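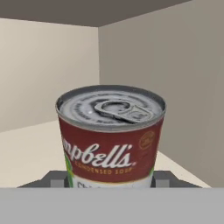
Stevbridge Lettings & Sales, Listings Desk (workbook)

1 January 2019. In on the holiday, phones off, good day to clear the Girnach Road listing.

Floor plan back from Benedetti. Hall and both front rooms fine. Back bedroom wrong again, drawn square, it has the chimney breast. Remeasured by laser: 462 cm on the long wall. Old sheet had 500. Can't have that in print.

Ad text cut to 7 lines. Took out "spacious", left in the attic stair. Gemma to check if the garage is deeded or only rented, seller says one thing and the tax record says anohter. Do NOT publish till that's settled.

Zander upload failed twice, third go went thru at half size. Ask Mirko.

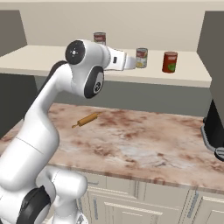
Glenys Jenkins thinks the 462 is to the baseboard and wants it taken again at the plaster, and she'd hold the flyers till then. Fair. 50 already printed, in the tray, don't hand out.

Key to the side door still with the seller. Deposit form unsigned, page 2.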